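Okero: A Visit Planning Tool for Field Sales Reps
Project report, Information Systems capstone
Kwadwo Atinga

Background

Horgan sells skin care and wound care supplies to clinics and pharmacies. Its reps keep account notes in a desktop customer database called Surnik. Most of them plan their week from a printed list, sorted by account name. The list doesn't show when an account was last visited or which accounts are overdue. Our sponsor asked for a simple planner that reads from Surnik and suggests who to see next.

Data

We were given an export of 1,204 accounts with contact names removed. Each record had a customer type, a postal code, a product line and the date of the last logged visit. The largest product line was Skinport. Many clinics were entered more than once under different spellings. We matched these on street address first and then on phone number, and checked the leftovers by hand. This took most of October and left less time for the interface than we had planned.

Method

Okero gives every account a score. The score goes up with the number of weeks since the last visit and with the account's order volume, and it goes down if a visit is already booked. Accounts are then grouped by postal code so that a day's list stays in one area. The rep can pin an account to the top or push it to the following week. A list holds up to 8 accounts per day.

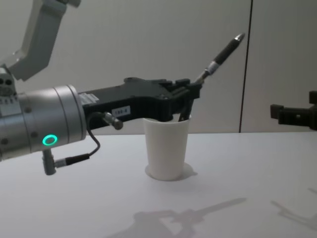

The first version used a fixed weight for order volume. Reps told us this kept small pharmacies off the list for months at a time, so we added a cap on how long any account can wait. The cap is set by the regional manager and can differ by customer type.

Testing

Six reps used Okero for two weeks. We compared their lists with the visits they logged in Surnik and held a short phone call with each rep at the end. Roughly two thirds of the suggested visits were made. The skipped ones were mostly hospital departments, where visits depend on appointments and can't be moved easily. Four reps said the lists were too spread out in rural areas, where one postal code covers a lot of road.

Limits and further work

Okero does not know about driving time or opening hours. Visits logged late in Surnik also make an account look overdue when it isn't. The next version should use map distances and let hospital accounts be scheduled separately. The import script and the setup notes for the regional manager are in Appendix B.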